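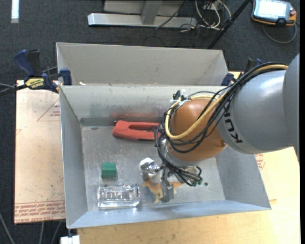 I have wanted a proper metal bin for the bottom of the house for years, the kind of thing you can throw a wrench into without wincing, and I kept talking myself out of it. Plastic totes are cheap and they stack, and when one splits you tell yourself it was old anyway. Then in November the third tote in a row let go at the corner while I was carrying it up the basement steps, and everything I own that is small and heavy went back down the steps without me. I ordered the Resel open bin that same evening, in plain grey.

So I've had it through a winter and a spring now, and I feel ready to say something useful about it.

First, what you get. It's an open sheet-metal bin with sides that flare outward, no lid, no dividers, no handles to speak of. Resel makes it in two sizes and I bought the bigger one, which cost me $114 before shipping. I know. My brother-in-law Dagim Yilma asked me very gently if it came with something inside it. But he has borrowed it twice since then, and the second time I had to go over and get it back, so I'll let you draw your own conclusions about Dagim.

The flare is the part I'd like to go on about, if you'll let me. With a straight-sided box your hand goes in and your knuckles find the wall, and anything lying along the edge has to be pinched out with two fingertips. Sloping sides give your wrist somewhere to be. Small stuff slides down toward the floor of the bin, where you can see it, and long-handled tools lie flat against the back without riding up over everything else. I keep pliers and cutters at the back and the odds and ends toward the front, and I can usually put my hand on what I want without stirring the whole thing like soup. It also makes the bin much easier to wipe out, which I do less often than I should.

Now the floor. If you are a person who likes things to stay nice, please read this paragraph before you spend your money. The bottom scuffs. It scuffs right away, and then it goes on scuffing! Mine had its first long scratch before dinner on the day it arrived, and by spring it had that cloudy, rubbed look that an old baking sheet gets. I've stopped minding (I even like it a little), but my neighbor Thaddäus Camenzind has the same bin in his garage and he has put a rubber mat down in his. It looks very smart. The mat does hold on to sawdust and it curls up at one corner, so I'm not sure he's any better off, though I wouldn't say so to him.

Noise is the other thing. Dropping a pair of bolt cutters into a bare metal bin at six in the morning is a good way to meet the rest of your household. If you work early or late, get the mat after all, or fold an old towel into it.

It has also turned out to be a better family object than I expected. My grandson has worked out that anything left on the floor ends up in the bin, so there is nearly always a block or a toy car somewhere in with the hand tools, and he enjoys going fishing for them when he visits. I check it over for sharp things before I let him at it. The rim on mine is smooth all the way around, I should add, and I ran a thumb along every inch of it before he came anywhere near.

A few words on the competition. I had an Undham steel tub before the plastic totes, and it was a good tub, but the sides went straight up and it was deep enough that I lost a tape measure in it for most of a summer. The Ilido bin is lighter and costs less, and if you plan on hauling yours from room to room I'd look at that one first. The Resel is heavy when it's empty and a real chore when it's full. I slide mine along the bench and otherwise leave it be.

What I'd change: I would happily pay a bit more for a pair of handles, and I wish the smaller size had the same flare, which from the one Thaddäus's daughter owns it doesn't quite. A little strip of something soft for the underside would be kind to people with nice workbenches, too. Mine left a mark on the bench in the first week.

Would I buy it again? Yes, and I'd get the same size in the same grey. Four stars out of 5, and I'll come back and change it if the handles ever turn up.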